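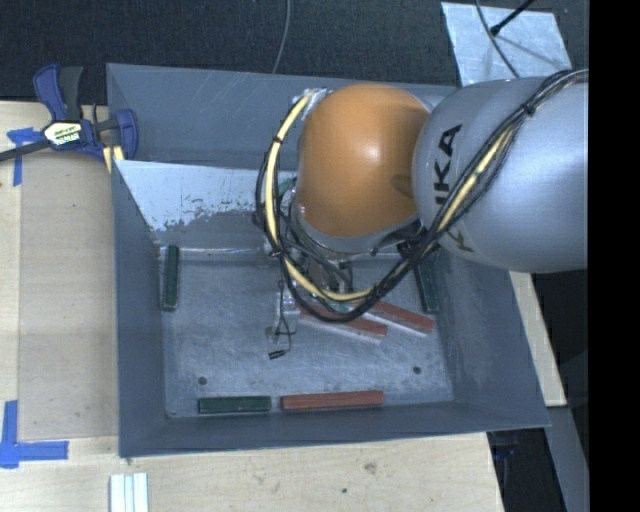
Unit 6: Bin Picking with the Rulito Kit
Course handout, Applied Automation, Miltton Technical Center

Welcome to my favorite unit! So far the arm has gone to positions you typed in yourself. From now on the parts lie wherever they happened to land, and the software has to find them, choose one and plan a way in and out without touching the walls.

We are looking at Rulito, a bin picking kit sold by Civalov. Treat this unit as a product review as well as a lab. By the end you should be able to tell a small shop whether it suits their work.

What you pay for
The kit covers the picking software, a calibration plate and 13 hours of remote support. The arm, the gripper and the bin are up to the buyer. I like that split — a shop with a good arm already standing there can keep it.

Why blocks?
Plain rectangular blocks look too easy, and then you try them. A block in the open can be gripped from two sides. Push the same block against the foot of a wall and one finger has nowhere to go. Look at the green one along the left wall and ask yourself how you would get it out. The red and green pair at the front wall is a lovely problem too, with only a narrow gap between the ends.

Sloping walls help parts slide toward the floor, but the wrist is wider than the fingers, and so are the cables looped around it. Rulito lets you enter a cable envelope as part of the tool shape. Do this before anything else. Last term's default envelope was much too slim, and I have told Civalov so.

Compared with Becerra
Becerra's package finds parts a little faster in our trials. Rulito explains itself better: every rejected grasp comes with a reason, and for learning that is wonderful.

Lab task
Run 46 picks, refilling the bin as needed. For each miss, write down the block's position, the reason Rulito gave, and whether you agree with it. Clamp check first, then power. Reports are due at the end of October, 2 pages at most, sketches welcome.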